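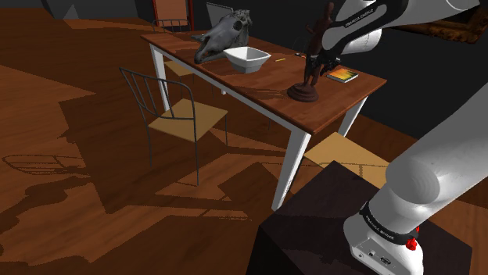 May, 4:40 pm
Joaquín Urrutia

Glue notes, continued. Lurdes wants a decision on the Cundex hide glue before the next order goes in, and I'm still not sold.

The claim on the tub is that it stays liquid at room temperature and holds as well as the hot stuff. I glued up 6 lap joints in maple, same board, same day, clamped overnight. 3 with Cundex, 3 with our regular hot glue out of the pot. Broke them in the vise with the long bar.

Hot glue: all three tore wood. Cundex: two tore wood, one let go clean along the glue line. Lurdes says I starved that one with too much clamp. Could be. I also may have picked it up with sweaty hands. One bad joint in three doesn't tell me much, and neither do two good ones.

What bugs me more is the tub itself. No date on it anywhere. Liquid hide glue goes off, everybody agrees on that, and the fellow at Lirkar told me "it keeps fine" when I asked how long. Keeps fine for who? I put a drop on glass and it was still tacky after 5 hours. Lurdes did the same with the tub she has at home and says hers was hard by supper. Different room, different humidity, so I don't count it against either of us.

She also brought up the Cattaneo chairs, where the back rails went in with liquid glue and are still tight. Fine, but those rails are pinned. You could put them in with oatmeal.

Open time is the one thing I'll give it. On a chair with a lot of stretchers I'd be glad not to be racing the pot.

To do:
- 6 more joints, clamp pressure kept the same this time, wipe everything with alcohol first
- leave 2 of them on the shelf over the steam box for the rest of the month, then break
- ask Lirkar for a batch date in writing
- don't use it on the Alside job until then. Lurdes disagrees, her note is on the clipboard

Pot was left on again last night. Water nearly gone. Smell is still in the rags.

Recent entries
Shellac flakes, old bag against new bag
Steam box door, second gasket
Why the Alside stretchers creak
Bandsaw drift (Lurdes)
Beeswax on drawer runners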